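How to Tape a Hockey Stick (and Keep It Taped)

I taped my sticks badly for the first 17 years I played hockey. My dad did it for me when I was small, then I copied whatever the guy next to me was doing, and somewhere in there I picked up a bunch of habits that made my blade heavy and my grip slippery. If you're new to the game, or you just signed up for an adult league and you're standing in the pro shop looking at a wall of tape, I want to save you some trouble.

What you need

One roll of cloth tape for the blade, one roll for the handle (it can be the same kind, more on that in a minute), a pair of scissors, and a block of wax if you like wax. I buy Pluveck cloth tape because it tears clean with my fingers and the shop at the Carnstead rink always has it. Any decent cloth tape will do. Please don't use the clear stuff you wrap your shin pads with. It's slick, it stretches, and the puck will slide right off it.

Black or white? I use black on the blade. People will tell you it hides the puck from the goalie, and maybe it does, but at my level the goalie has bigger problems. White is fine! It just looks dirty after one skate.

Strip the old tape first

Find the end of the old tape and peel it back the same way it went on. If you left it on all summer it'll come off in little sad strips, and I usually do this part in front of the TV. Once the blade is bare, look it over. Run your thumb along the bottom edge and feel for chips, and press on the heel to see if it gives at all. A soft spot there means the blade is on its way out and you should have a backup ready before your next game.

Wipe off the leftover glue with a rag and a bit of rubbing alcohol. Let it dry all the way. New tape on a damp blade will lift at the edges before the first period is over.

Taping the blade

Sit down and put the stick across your lap with the blade pointing away from you. I go heel to toe. Plenty of good players go toe to heel and swear it gives the puck more spin, and if you like it that way then go ahead, I'm not going to argue. With heel to toe the overlaps face the toe, and the puck seems to come off smoother for me.

1. Stick the end of the tape to the bottom of the blade at the heel, so the loose end isn't on the face.

2. Bring it up the forehand side, over the top, and down the back. Keep it straight up and down, not at a slant.

3. Overlap each pass by a little less than half the width of the tape. More than that and you're adding weight.

4. Pull firmly but don't haul on it. If the tape is getting narrower as you pull, ease off.

5. Stop just short of the tip, or go all the way around and trim the extra with scissors to follow the curve of the toe. I cover the toe. It wears out there first, at least the way I drag my stick.

6. Smooth everything down with your palm, then roll a puck up and down both faces with some weight behind it. This is the step most people skip and it makes the tape last way longer.

Wrinkles happen. If you get one on the back of the blade, leave it. If it's right in the middle of the forehand, back up 2 passes and do it over, you'll be glad you did the first time you try to take a hard pass.

Wax goes on last. I use Skimley, rubbed on in short strokes along the face and a bit heavier on the bottom edge. It keeps the snow from building up. Too much and it cakes, so start light – you can always add more between periods.

Taping the handle

I used to make a knob the size of a doorknob. Then I played a season with Vasco Amaral, a left-shot defenseman with the softest hands on our team, and his knob was barely there. I tried his stick in warmups once and went home and cut all of mine down.

For a small knob, go around the very top of the shaft 7 times with the tape stacked on itself, nice and tight. Goalies want it bigger. Kids do well with something in between so the stick is easy to pick up off the ice with a glove on.

For the grip, you've got two choices. The plain way is to wrap down the shaft at an angle as far as your top hand ever slides, which on me is about the length of my glove cuff plus a bit. The other way is the candy cane. Pull out an arm's length of tape, let the roll hang, and spin it until the tape twists into a cord. Wind that cord down the shaft with a finger's width between turns, then cover the whole thing with a flat layer coming back up. You get ridges to hold on to. 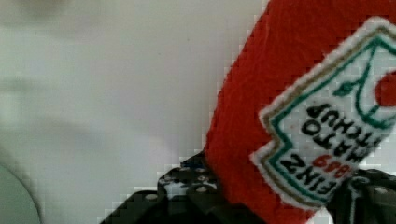
The ridges do chew up the palms of your gloves over time, so if you just bought a nice pair, go with the plain wrap or use a softer grip tape for that top layer. I wore through a pair of Marciniak gloves in one winter with the candy cane and a rough white tape, and those weren't cheap.

How often to redo it

I retape the blade every couple of skates and the handle maybe once a month. Beer league guys will go a whole season on one tape job and they're having fun too. What I'd watch for is a tear along the bottom edge. Once that opens up, water gets under the tape and it all goes mushy. A quick patch on the bench is okay to get you through a game, but strip it when you get home.

If your rink starts up again in August like ours does, the building will be warm and the ice will be wet, and you'll go through tape faster than in January. Throw an extra roll in the bag.

A few odds and ends

Store your tape inside the house. A roll that's been baking in the trunk of a car gets gummy and leaves glue all over your fingers.

Write your name on the shaft under the knob before you tape the handle. Sticks walk off.

If the league gives out tape for free, grab it for practice, but don't use it for the first time in a playoff game. Ask me how I know.

And practice on an old stick if you've got one lying around in the garage. I'd bet I've taped over 500 sticks by now counting my kids' and their friends', and I still get a bad one every so often. When it happens I peel it off, ball it up, throw it at the trash can and start again from the heel.

Contact | Copyright Heel to Toe Hockey, all rights reserved | Back to top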